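Galerie: Leergut und Behälter, Sortierplatz Halle 2

Bestandsaufnahme der Behältertypen am Sortiertisch, Stand April. Die Seite ergänzt das Merkblatt zur Vorsortierung und richtet sich an alle, die am Tisch arbeiten oder Ware von dort übernehmen. Maßangaben in Millimetern, Volumen in Millilitern. Die Artikelnummern entsprechen der Liste Rotent in der Fassung, die am Tisch aushängt. Zusammenstellung: Veikko Lindqvist, Standort Vostoncombe.

Vorbemerkung zur Reihenfolge

Sortiert wird zuerst nach Werkstoff des Körpers, danach nach Verschluss, zuletzt nach Restinhalt. Diese Reihenfolge gilt auch dann, wenn der Verschluss auffälliger ist als der Körper. Ein Schraubdeckel sagt über den Werkstoff der Flasche nichts aus. In der alten Fassung der Liste waren Verschluss und Körper in einer Spalte zusammengefasst, was bei Mischgebinden zu Doppelbuchungen geführt hat. Die Spalten sind jetzt getrennt.

Tisch und Ablage

Die Arbeitsfläche ist bis auf die laufende Charge freizuhalten. Flaschen, die wegrollen können, kommen liegend in die flache Schale. Standfeste Gebinde bleiben auf der Platte. Die Schale wird nach jeder Charge geleert und mit klarem Wasser ausgespült — Reiniger nur bei klebenden Rückständen, Dosierung nach Aushang. Schalen mit gerissenem Rand werden aussortiert und nicht geklebt.

Glasflaschen

Führungsgröße ist das Nennvolumen, nicht die Höhe. Bis 700 ml werden Glasflaschen im Fach unten links gesammelt, darüber bis 1000 ml im Fach daneben. Der Deckel bleibt bis zur Restentleerung aufgeschraubt. Danach wird er abgenommen und getrennt erfasst. Einbauten im Hals oder an der Schulter, etwa Ausgießer oder Tropfeinsätze, werden mit der Zange gezogen. Sitzt ein Einsatz fest, geht die Flasche mit Vermerk »E« weiter.

Kunststoffflaschen

Getränkeflaschen werden mit Verschluss angenommen. Der Halsring verbleibt an der Flasche. Bedruckte Kappen und Banderolen gelten nicht als Fremdstoff, solange sie sich ohne Werkzeug lösen lassen. Folienreste am Flaschenende sind abzuziehen und dem Metallanteil zuzuschlagen, sofern sie metallisch beschichtet sind. Im Zweifel entscheidet die Knüllprobe: Bleibt die Folie in Form, kommt sie zum Metall. Springt sie zurück, geht sie in die Mischfraktion.

Schraubgläser

Gläser werden stehend geführt und erst am Ende der Charge geöffnet. Zwischen zwei Gläsern ist eine Fingerbreite Abstand einzuhalten, damit die Ränder nicht aneinanderschlagen. Vorratsgläser mit intaktem Gewinde gehen an Kuusisto zur Wiederverwendung, alle übrigen in den Glasbruch. Deckel mit beschädigter Dichtmasse werden auch bei einwandfreiem Glas ersetzt.

Gemischte Charge am Tisch

Flaschen und Gläser in einem Durchgang, Sammelnummer 3269. Die Sammelnummer wird nur vergeben, wenn mindestens ein Glas- und ein Kunststoffgebinde zusammen anfallen. 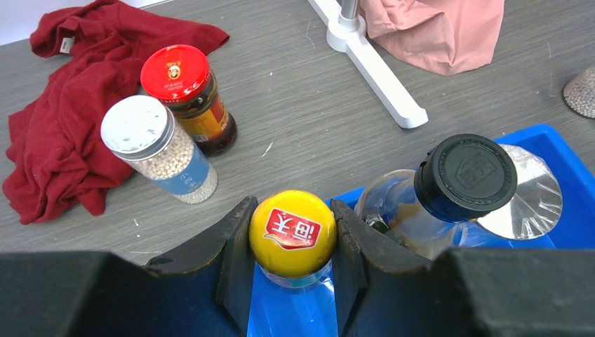

Für gemischte Chargen gilt zusätzlich die Restmengenregel. Flüssigkeitsreste in Glasflaschen werden vor dem Wiegen in den Sammelkanister gegeben, auch kleine Mengen. Unbekannte Flüssigkeiten kommen in den separaten Kanister mit rotem Deckel und werden nicht mit Getränkeresten vermischt. Gewogen wird auf der Sullero-Waage am Tischende, Anzeige in Gramm, ohne Nachkommastelle. Der Wert wird ohne Abzug der Deckel eingetragen, die Deckel folgen als eigene Zeile.

Etiketten in fremder Schrift werden nicht transkribiert. In die Spalte »Aufdruck« kommt die Grundfarbe des Etiketts, dahinter die Schriftfarbe. Bei mehrfarbigen Gebinden zählt die Farbe des Körpers — die Kappe wird in der Nebenspalte geführt.

Abholung der Fächer montags. Korrekturen zur Liste bitte mit Artikelnummer und Fachangabe an Lindqvist.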